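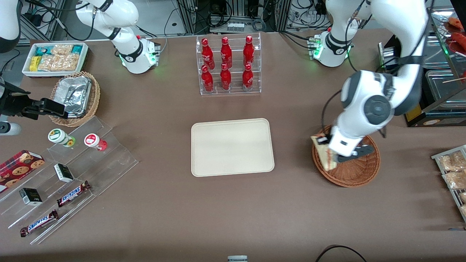
Tray, bottle rack and basket on the brown table.

2021-12-05
Yayra Odoi

Tally marks, Ernska notebooks, continued from October.

Went back to the second notebook with Li-hua this morning. We now have 285 marks transcribed, leaving out the water-damaged pages at the back. The short strokes still look like plain counting. The hooked ones don't. They turn up at the end of a row and never at the start, which fits Folasade's idea that a hook closes a load or a day. I'd like to see it hold in the first notebook before I write it down anywhere else.

Trouble with the crossed strokes. I had been reading them as fives, as in the Podden ledger, but on two pages that gives totals far higher than the rows next to them. If a cross cancels the stroke before it, the totals come down to the same size as the neighbours. Li-hua thinks two different people kept the book and used the cross differently. The slant of the strokes does change after the torn leaf, so she may be right. Have marked every cross in green on the transcript and left the value blank.

Ink: Yaa looked at the margins under the raking lamp. Roughly 80 marks show a dent with no ink left in it. These are in the transcript in square brackets. Please don't merge them with the rest yet.

Montserrat has found a shopkeeper's daybook from Avov with hooks of the same kind, dated and with goods named beside them. Scans to follow. If the goods run in the same order as our rows, we have something to check against.

To do: renumber the loose leaves, redo page 14 at higher magnification, ask Folasade for her list of hooks.

Ikonen workshop notebooks. Contact the workshop office for copies. Back to top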